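Drying Shrinkage of Lime Mortars with Crushed Brick Additions

Group 4: Lyle Mahmoud, Maribel Cuervo, Haruna Hirano
Supervisor: Zdeňka Šťastný

1. Background

The boundary wall at Nesness was built in 1879 with a lime mortar containing crushed brick. Parts of the wall were repointed later with a cement mortar, and the brick faces next to those joints have spalled. The owner wants a replacement mortar that is softer than the brick and does not crack at the joint edges. Our part of the work was limited to drying shrinkage. Strength was covered by Group 2 and is only mentioned where it affects our choice of mix.

2. Materials

Non-hydraulic lime putty was used for all mixes. The sand came from the Zapata pit and was sieved to remove particles over 2 mm. Brick dust was made from rejected low-fired brick supplied by the Trarkholm yard, crushed by hand and passed through a 0.5 mm sieve. Dust replaced sand by volume at 0, 10, 20 and 30 percent. Water was added until the flow table reading matched the control mix.

3. Procedure

Prisms of 40 x 40 x 160 mm were cast in steel molds with gauge studs at both ends. They stayed in the molds for five days under damp burlap, then went to the curing cabinet at 20 °C and 65 percent relative humidity. Length was read with a dial comparator at the same hour each morning. The comparator was zeroed against the reference bar before every set.
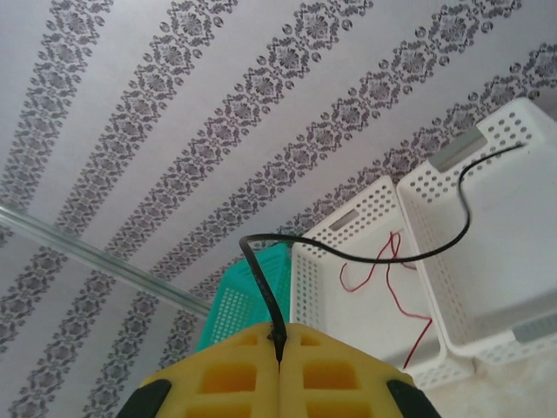 Each prism was placed in the comparator with the same end up and turned slowly through one full rotation. The lowest reading was recorded. Mass was taken directly afterward on the 0.1 g balance. Series A ran for 44 days and Series B for 100 days. Only Series B is used in the results, as most mixes in Series A were still shortening when readings stopped.

4. Results

The control mix shrank the most. Shrinkage fell with each increase in brick dust up to 20 percent. At 30 percent it rose again, and two prisms developed fine cracks near the studs. These two were left out of the mean. The 30 percent mix also needed the most water to reach the required flow, and we think this explains the rise, although water content was not varied separately.

5. Sources of error

The cabinet door was left open overnight once in March and humidity dropped to 44 percent. The readings for the next two mornings are marked in Appendix B. One gauge stud in the control set was loose and was reset with epoxy, so that prism starts from a new zero.

6. Recommendation

We suggest the 20 percent mix for a trial panel on the north side of the wall. Walter Paucar's notes on joint preparation should be followed for raking depth and wetting. Raw readings are in Appendix A.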